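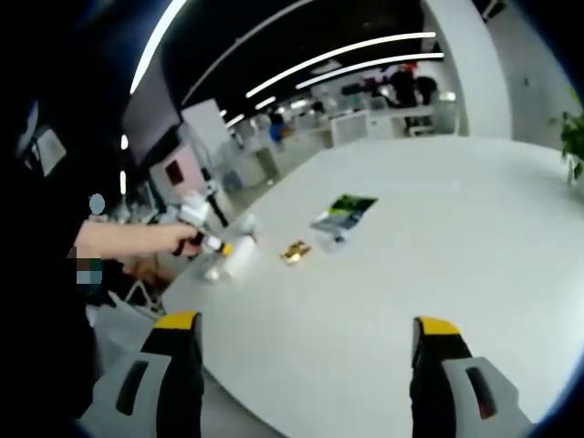
White table with a white cup standing on it.

Kollel Pet Boarding Operators Group
Minutes of the August general meeting

The meeting opened at 6:30 pm. The chair acknowledged the Traditional Owners of the land. Apologies were received from two member kennels and one cattery. Minutes of the previous meeting were accepted with one correction: the Morin Cattery is licensed for cats and rabbits, and had been listed as cats only.

1. Matters arising

The secretary has written to the council again about the kennel licence renewal form. The current form still asks for a fax number. No reply to date.

The shared waiting list for the school holidays was used by most members in July. Fikberg Kennels asked that entries be removed once a booking is confirmed elsewhere, as staff were ringing owners who had already found a place. Agreed.

2. Vaccination records

Discussion on what to accept at check-in. Several members take a photo of the vet's certificate on the owner's phone. Rornard Dog Lodge will only accept a certificate emailed from the clinic and reported fewer arguments at the desk after bringing this in, though it adds work in the week before a long weekend.

It was agreed that members would keep their own practice but use the same minimum: C5 for dogs and F3 for cats, with the date of the last booster visible and the pet's name and microchip number matching the booking. A dog overdue by any period is to be treated as unvaccinated until the owner has spoken to a vet.

Action: secretary to reword the check-in sheet and circulate it before the next meeting. 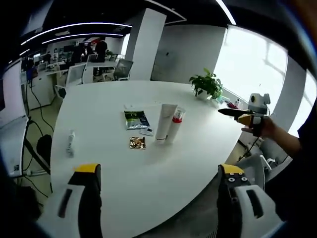 Will members have to refuse a dog that had its kennel cough vaccine the day before boarding?
Each business decides for itself, but the group's advice is to follow the vet's recommended waiting period and to put it in the booking confirmation.

3. Noise and the exercise yards

Fikberg Kennels has had a complaint from a neighbour about barking before 7 am. Morning turnout has been moved back and the two yards nearest the boundary are now used only after breakfast. The barking log will be kept for 60 days and sent to the council officer at the end of that time.

The member asked whether anyone had priced acoustic fencing. Rornard paid around $3,000 for a short run along the driveway – labour was extra. The colour was limited to grey or green. Quotes to be shared by email.

4. Late collections

Most members charge a half day after noon. Morin charges a full day and says so on the invoice. No common rate was set.

5. Finance

The balance in the cheque account is $503 after payment of the hall hire. There are 17 financial members. Two renewals are outstanding and reminders have gone out. The report was moved and accepted.

6. General business

The bulk order for litter and kennel disinfectant closes at the end of the month. Minimum of one carton each. Collection is from Rornard – bring a trolley.

Meeting closed at 8:10 pm. Next meeting in October, same venue. Bring a plate.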